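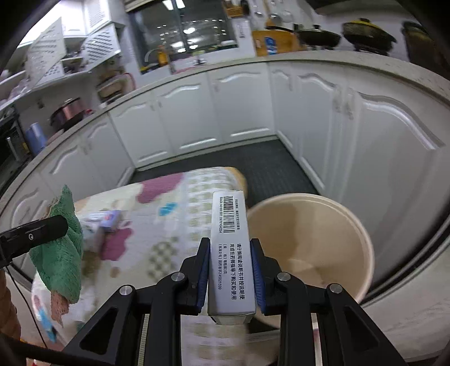

Medicine box, barcode printed sideways near the top.

Clomlow Home Medicine Storage Survey: README

We use cookies to remember your settings. Accept | Manage

Last updated: Tuesday, May 25, 2021
Shares: 5 | Comments: 0

Summary

The Clomlow survey records where households keep medicines and whether the packs are in date. The release covers 325 households in Oltham and Brundau. One row is one pack, for a total of 2,152 rows. Responses were collected by paper form and keyed twice. Where the two keyings differed, the form was pulled and read again.

Files

packs.csv — one row per pack
homes.csv — one row per household
rooms.csv — lookup table for room and layout codes
changes.txt — edits made after the April release

All files are UTF-8, comma separated, with a header row. Join packs.csv to homes.csv on home_id. Do not join on form_no, which was reused in Brundau after the first print run ran out.

Main fields in packs.csv

pack_id: integer, unique
home_id: integer
barcode: text, leading zeros kept. Spreadsheet programs will strip them unless the column is imported as text.
form: tablet, liquid, cream, other
expiry: YYYY-MM, blank if not readable
room: code from rooms.csv
height: floor, counter, wall, top
locked: 0, 1, or 9 (not answered)

Room and layout codes

Kitchens hold more packs than any other room in both towns, so homes.csv carries a separate layout field for them. Values are line, galley, L, U, and open. The code follows the run of cabinets and ignores finish and color. A room such as the one shown, with white cabinets in a U shape, is coded U. A table or island does not change the code. Kitchens that share a floor with a living area are coded open only if no other value fits.

Known problems

Height was misread on many Brundau forms. "Top" was meant to be the top of a wall cabinet, but a number of respondents used it for the top shelf inside one. These rows have flag_h set to 1 and should be left out of any analysis by height.
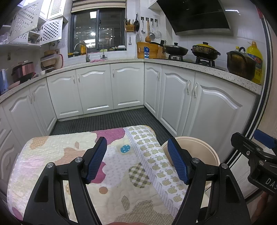
Expiry dates are missing more often for creams than for tablets, and the gap is wider in Oltham. Blister strips kept without a box have no barcode and often no date. Soft covers are another source of missing rows: a quilted cloth like the one in front of the white cabinets can hide a pack on the surface under it, and the form told respondents to list only what they could see without moving anything. No correction is applied.

Cell sizes

Tables with fewer than 40 packs in a cell should not be published. The Urrutia build script applies this limit by default.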